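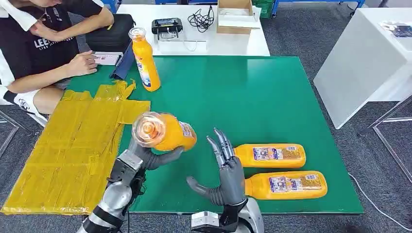

Slide 1. Wait for the latecomers. There are always latecomers. Water first, then the clicker.

I'm Kojo Quartey and I name things for a living. My mother tells people I'm in printing.

Slide 2. Start with Fumness. Ask who would buy a candle called Fumness. Give them time, one hand usually goes up. It was a real candidate for a real line of candles, and I was in the room, and I nodded. The client had asked for "smoke, but friendly."

Slide 3. How the list gets long. For the Atmont job we collected 3,583 names. They came from staff, from staff's children, and from a suggestion box that someone had also been using for gum. Don't read the list out. Last time I read too much of it and lost the back row.

Slide 4. How the list gets short. Take out everything already taken, everything rude in a language the client sells in, and everything the boss's husband came up with (this last part is done gently, over lunch). That left 273. Saying each one out loud on a bad phone line got us down to 11. The phone test is free and I still can't get clients to do it. PAUSE here, they write this down.

Slide 5. Kallio and Lokero. Put both up, say nothing, ask which one is a bank and which one is a set of drawers. Vote by hands. Whatever the vote is, ask the losing side to explain themselves. If the room is quiet, pick on the person with the nicest notebook.
Point to make: people will defend a guess about a made-up word within a minute of meeting it – louder than they'd defend their own street. 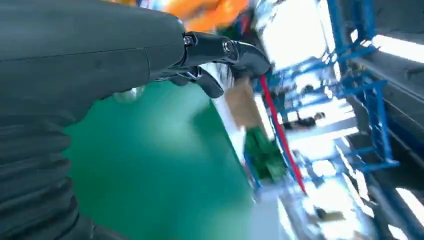

Slide 6: gray forearm, black hand.

Slide 7. Spelling. Dropping a vowel does not make a company younger. I have told clients this for years and been paid each time to drop the vowel. Short version if running behind: skip the story about the yogurt.

Slide 8. What a name can't do. It can't fix a slow checkout or a sofa that arrives with three legs. Atmont did fine, and I'd love the credit, but they also cut their prices that January.

Slide 9. When to rename. Mostly don't. Budget for the signs, then the vans, then the pens, which will still be turning up in kitchen drawers long after you've left.

Questions. Someone will ask what I named my dog. The dog is called Dog – my daughter was 2 and had final approval.

Give the clicker back this time.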